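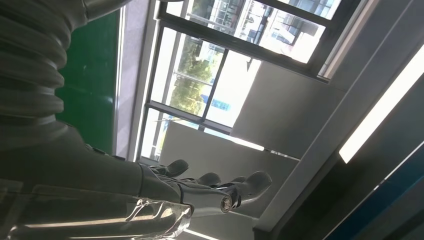 Page last changed: January

Does a Robot Really Learn by Watching?

You have probably seen a video where a robot folds a shirt or packs a box, and a voice tells you it "learned all by itself." Be careful with that sentence. Somebody had to give it the examples first, and that part takes a long time and looks pretty dull on video.

What is an example?

Say you want a robot to pick up a bag and put it in a crate. You could try writing down every tiny move: go left a little, go down a little, close the fingers. But the next bag is folded differently, and now your list is wrong.

So people do the job with the robot many times and save each try. The computer keeps what the cameras saw, and next to that it keeps how the arms and fingers moved. One saved try is one example. A learning system is a computer program that looks through piles of these and hunts for patterns. When the camera view looks like this, the arm usually moves like that.

Is that the same as learning to tie your shoes? I don't think so. You know what a shoe is for. The program has never worn one.

How many does it need?

More than you would guess. At a workshop in Dutby, a team working on a project called Rukico saved 332 tries at one packing job. Then they went through them and threw out 138. In some, the bag had slipped. In others, a camera was blocked or the person steering got mixed up halfway. If you leave bad tries in, the program copies those too. It can't tell a mistake from a good idea.

Ans Goossens did a lot of the steering. She told me one job took her 21 seconds with the robot. With her own hands it took 9. So please don't let anyone tell you the robot was faster that day.

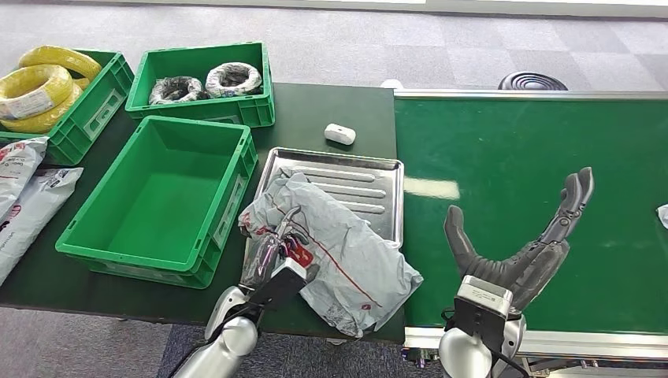
Crates, coils of cable and a crumpled mailer bag on the worktable, with the conveyor belt alongside.

Why such ordinary stuff?

Crumpled bags are hard! A wooden block has the same shape every time you grab it. A thin bag wrinkles in a new way each time, and shiny metal throws light back at the camera. Coils of cable can be squashed or stretched out of shape. If all the examples used neat blocks, the program would only know about neat blocks.

The hands matter too. A gripper with two sides that squeeze together is simple to steer. A hand with lots of fingers can bend in more ways, so there is more to record and more that can go wrong. People like hands that look like ours, but looking like a hand doesn't make it as clever as one.

What should you ask?

Next time you see a robot doing something amazing, try these:

Was a person steering it?
How many times did they film it before it worked?
Would it still work with a different bag, or in another room?

Sølve Eide, who sorts the saved tries, likes the last question best. His answer for Rukico was "We haven't tested that yet." I trust that answer more than I trust most robot videos.

Words to know

Gripper: the part at the end of a robot arm that holds things.
Example: one saved try at a job.
Conveyor belt: a moving strip that carries things along.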